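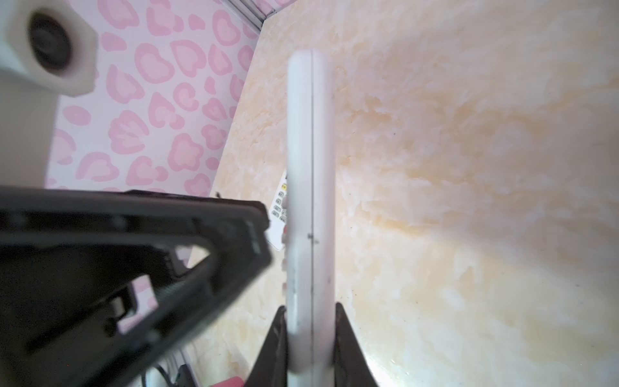 White one, standing up. Seam down the middle, little dark mark on it.

Search this forum Go Advanced

Small Repairs > Plastics and Casings
Opening up long white cases without wrecking them
307 replies to date, 3,078 views

seamsplitter_kivex
OK, I am completely hooked on these skinny white plastic cases! I think mine is a remote, but I bought it in a mixed lot from the Trernville flea market and it might be something else. What I love is that thin seam running lengthwise, and the rounded end. There are some gray scuffs down low that I'd like to clean up too. Before I put a pick in it, what would you do about that notch on the seam? Start there or stay away?

Posted 5 July 2022

darkedholm9
Start there! I've done a bunch of white remotes and a mark on the seam is often where the clip lets go. Flat plastic pick, tiny twist, then slide along. The click when it opens is the best sound in the hobby.

fanbelt875
Have to disagree. A dark mark could just as well be a chip where an earlier owner went in with a screwdriver. I'd begin at the rounded end and leave the mark alone until the rest is free. I cracked a lovely white case last October doing it the other way and I'm still sore about it.

darkedholm9
Fair, but the rounded end is where I've snapped the most clips. Maybe we just buy different junk, ha.

seamsplitter_kivex
Love this, keep arguing! Any thoughts on the scuffs?

mopsandmelamine
Dish soap and a soft cloth first, then a barely damp melamine sponge with almost no pressure. Take the batteries out if it has any. And do the cleaning before you open it so nothing drips inside. Go slow, white plastic turns shiny if you rub one spot too long, and then you've traded a scuff for a shiny patch.

fanbelt875
Agree on the soap. I'd skip the sponge completely, a pencil eraser gets most gray smudges off and you can see what you're doing.

mopsandmelamine
Eraser is a great call for small ones, I'm trying that on my kitchen timer tonight.

seamsplitter_kivex
Soap, then eraser, then a pick at the rounded end. Sorry darkedholm9, you get the next one! There are two more in the bag.

darkedholm9
Holding you to it. Post the insides!

14 likes 9 shares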